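Teaching Software What a Hand Is Doing

At Morncombe, a small team at Ondden is rebuilding the layer of code that turns human motion into robot commands

The most difficult part of copying a human hand is deciding when something happened. A person reaching for an object moves without clear stops, and every sensor that records the movement keeps its own time. Before a robot can learn from such a record, software must place all of its parts on a single clock. At Ondden, that task belongs to a program called Plunitik.

Gunnlaugur Hjaltadóttir has led the Plunitik group since August. Her engineers work with two kinds of input. The first comes from a sensor glove, which reports how the fingers bend, together with a printed marker mounted above the hand. A camera locates the marker, and the software calculates from it the position and angle of the hand. Soft toys are a regular part of the sessions, as they have no fixed shape and the planner cannot rely on a stored model of them.

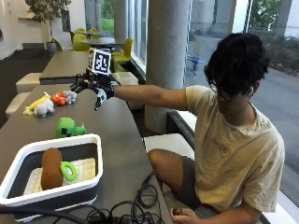
One clock for every sensor

The earlier version of the program treated the camera as the master and fitted all other signals to it. This was simple to maintain, but it failed whenever the marker turned away from the lens. The hand would appear to freeze and then jump, and the motion planner would attempt to reproduce the jump.

The present version keeps each stream at its own rate and joins them only when a later stage asks for a position. If the marker is lost for less than 333 milliseconds, the program fills the gap with a smooth estimate. Longer gaps are flagged and left out of training. "We would prefer to discard a good reach than to keep a false one," Hjaltadóttir said.

The second kind of input comes from a hand-held gripper tool that carries its own camera. The wide lens takes in the surroundings as well as whatever is near the tool, and the room supplies the fixed points from which the software works out its path. Windows and ceiling lights are useful for this purpose. A large, smooth surface close to the lens is less so – it offers few points to follow, and its reflections shift as the tool moves.

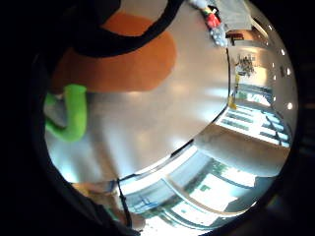 The gripper camera's view, with a pale gray surface close to the lens and the room curving around it.

Hafþór Ladefoged, who wrote the perception module, addressed the problem by having the program grade each region of the view before using it. Regions that move in a way the rest of the room does not support are given little weight. The grading step adds 20 milliseconds of processing, a cost the group considers acceptable for work that is not done live.

The library now holds over 2000 reviewed recordings. Öztürkmen, the planning tool that receives them, is due to be connected to the new format next. Its authors have asked for a measure of confidence with every position, and the two groups have yet to agree on how that measure should be written.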